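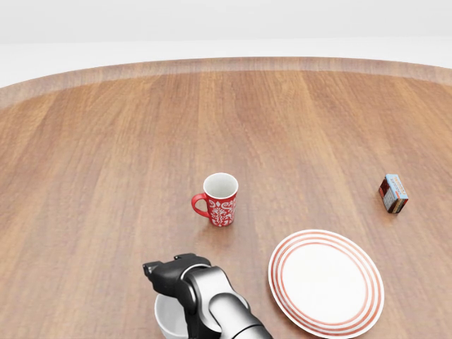
Page 30

Section 5. Comparing Grippers on the Simulated Table

By now you have Murkley installed, the arm loads without errors, and you've jogged it around a bit with the on-screen controls. Good! This section is the one most people skip ahead to, and we don't blame them. You'll run the same pick with different grippers on the same table and get numbers you can put side by side.

The table scene is called Tabletop Mixed. It has a mug, a bowl, a plate and a small box, and between them they give a gripper plenty to think about. The mug has a handle that can help you or ruin your day. The plate lies flat and is the hardest thing on the table for a short-fingered gripper. The bowl has a rounded rim that rewards a good approach angle, and the box is tilted with one end up, so a grasp planned for a box lying square will miss it by a mile.

5.1 What you need before you start

Murkley, installed as in Section 2
The Tabletop Mixed scene from the starter pack
At least two gripper models from the Gripper menu (Derov Short and Telatow Wide come with the starter pack)
2,440 MB of free disk space if you plan to save every run with camera video
The arm calibration file you made in Section 4

Note: If you skipped Section 4, go back and do it. A comparison made with the default calibration will still run, and the results will look perfectly reasonable, and they will be wrong.

5.2 Loading the scene

1. Open Murkley and choose File, then Scenes, then Tabletop Mixed.

2. Wait for the status light in the lower bar to turn green. The first load is slow while the wood texture and the reflections on the arm are built. Later loads are much quicker.

3. Open the View menu and pick Over Arm. This puts the camera behind and above the gripper, looking out across the table toward the mug. It's our favorite view for this work, as you can watch the fingers and the target together.

4. Press Home. The arm moves to its start pose with the gripper low over the bowl, fingers toward the mug.

5. Click Lock Layout. The objects will now return to the same spots after every run.

Caution: Do not start a comparison with the layout unlocked. Each reset will shift the objects slightly, and you'll end up comparing layouts when you meant to compare grippers. Siu-ming Kan lost a whole afternoon to this while testing the scene for us, and the red Layout Unlocked banner was added the next morning.

5.3 Fitting the first gripper

1. Open the Gripper menu and choose Derov Short.

2. Check that the silver band at the wrist is visible between the gripper and the last joint. If the gripper body has swallowed the band, the mount offset is wrong. Click Reset Mount.

3. Set Grip Force to 3 on the slider. You can go up later.

4. Set Finger Opening to Full.

5. Click Test Close. The fingers should meet evenly in the middle. If one arrives before the other, run Center Fingers and test again.

Note: Test Close does not touch any objects. You can run it as often as you like, and it's a nice way to get a feel for how each gripper moves.

5.4 Your first pick

Start with the mug. It stands upright with clear space around it, and the handle is on the left side as you look from Over Arm.

1. Click the mug in the view. An outline appears around it.

2. In the Grasp panel, choose Body Side. The planner will bring one finger down on each side of the mug and keep away from the handle.

3. Click Preview. A ghost of the arm shows the path it plans to take.

4. Watch the ghost all the way through at least once. Look at the start in particular, where the gripper has to clear the bowl before it heads out.

5. Click Run.

6. When the arm stops, Murkley asks you to mark the result as Held, Slipped or Missed. Mark what you saw, even if the automatic check disagrees. Both marks are saved.

Now try it again with Handle chosen in step 2. This is where things get fun! With short fingers the handle grasp is a tight squeeze, and small changes in approach angle make a very big difference. Drag the angle dial a little at a time and preview after each change.

Caution: If the preview path turns orange, part of the arm passes closer to an object than the safety margin allows. The run will still go ahead if you tell it to. In simulation the worst you'll get is a bowl sliding across the table, but if you plan to move this same path to a real arm, treat orange as a stop.

5.5 Running a full set

One pick tells you very little. A set is 30 picks on one object with one gripper, and it's the smallest number we'd trust for a comparison.

1. Open Tools, then Set Runner.

2. Choose the object, the grasp type and the gripper.

3. Enter 30 under Picks.

4. Set Approach Noise to Low. This nudges the starting angle slightly on each pick, the way a real arm would wander.

5. Type a name for the set. Put the gripper first and the object second, so that files sort in a useful order.

6. Click Start Set and go get a coffee.

7. When the set is done, click Save. Sets are not saved on their own.

Repeat for each object you care about. We like to go mug, box, bowl, plate, from friendliest to meanest. Oda Åberg swears by doing the plate first so that everything afterward feels easy, and that works just as well.

Note: For the plate, choose Rim as the grasp type. Part of the plate lies outside the Over Arm view, so switch to the Top camera before you place the grasp point. The striped rim makes a handy guide there: put the point on the outermost ring and let the planner do the rest.

5.6 Swapping to the second gripper

1. Press Home and wait for the arm to stop.

2. Open the Gripper menu and choose Telatow Wide.

3. Repeat all of 5.3. Grip Force and Finger Opening go back to their defaults on every swap, so set them again.

4. Preview one mug pick before you start a set. The Telatow model is broader, and a path that cleared the bowl easily before may now come up orange.

5. Run the same sets in the same order as before.

Caution: Never swap grippers in the middle of a set. Murkley allows it, but the results file records only the gripper you started with.

5.7 Reading the results

Open Tools, then Compare, and pick two saved sets. You'll see Held, Slipped and Missed for each, with a small chart of finger force over time. Click any pick in the list to play it back.

Do play some back! The totals are useful, but the playback is where you learn why one gripper beat the other. A row of slips may all come from the same bad angle, which is a five-minute fix. Misses on the box nearly always mean the grasp was planned without its tilt. Turn on Match Object Angle in the Grasp panel and run that set again.

If the force chart is flat, the finger sensor is switched off. Turn it on under Gripper, then Sensors, and repeat the set.

5.8 If something goes wrong

The arm shakes at the home pose: lower the Motion Speed to 5 and press Home again.

The mug tips before the fingers close: the approach is too low on one side. Raise the grasp point a little and preview.

The gripper closes but nothing lifts: check that Grip Force isn't at 0 after a swap.

The view is all white: the camera has been tilted up past the far edge of the table. Choose View, then Over Arm to bring it back.

The reflections on the arm flicker: update your graphics driver, or turn off Polished Metal under View. The results are the same either way.

Text for this section by Roya Mousavi, with test runs by Nevzat Sarıgül. Last revised 10/03/2021.

Continue to Section 6, Adding Your Own Objects.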